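Search this site Search
3 min read

Spring Walk-Through at the Prirkcombe Shared Kitchen: Checklist With Comments

Checked by Gülizar Akgül and Barış Güneş, 20 May 2019

I love this walk-through! We had the whole building to ourselves for the morning, and the place is in far better shape than it was in March. Comments are under each item, and anything marked FIX has a name beside it.

1. Exits and walkways – PASS
Both doors open fully and the push bars move freely. The back hall is clear all the way to the yard, which made me very happy after last time (flour sacks, a bicycle, the old mixer). Please keep it like this.

2. Fire extinguishers – PASS, one comment
Gauges are in the green and the pins are in place. The one by the ovens hangs behind the apron hooks, so you have to push cloth aside to reach it. Barış moved the aprons to the other wall while I was still writing this down.

3. Gas and ovens – FIX (Recep Coşkun)
The shutoff valve turns easily and the new label is big and clear. Left oven: the door seal is split at the lower corner. Recep has ordered one from Karabulut. Use the right oven until it's fitted, even for small batches.

4. Fridges and freezer – PASS
All cold enough, and the temperature log is filled in with no gaps. Wonderful work from the evening bakers, whose handwriting I can even read now.

5. Tabletops and drinks – PASS, with a reminder
Smooth, clean, no chips along the edges. Drinks stay off the prep surfaces during work hours, and that includes a soda can you only mean to leave for a minute. There's a shelf by the coat rack with plenty of room.
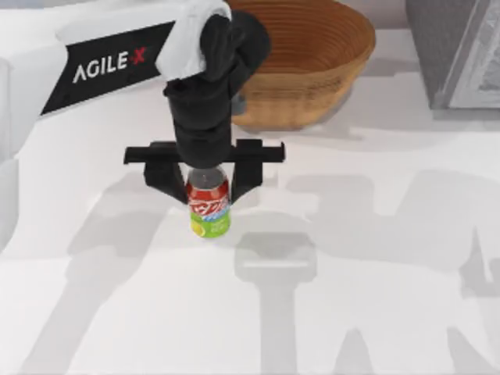
6. Electrical – FIX (İlker Keskin)
Outlet 7, next to the big sink, has a loose cover plate. It's taped off and the breaker is down. Everything else looks good, and the new cord reels are a joy – no more cables across the floor!

7. Floor and drains – PASS
The mats lie flat. The drain under the dish area runs fast again after Alper Gökçe cleaned the trap.

8. First aid – FIX (Gülizar)
Burn gel is out of date and we're down to 2 finger bandages. I'll restock both boxes. The eyewash bottle is sealed and good.

Open items get a second look in 30 days. If you spot anything before then, write it on the clipboard by the door and put your name next to it.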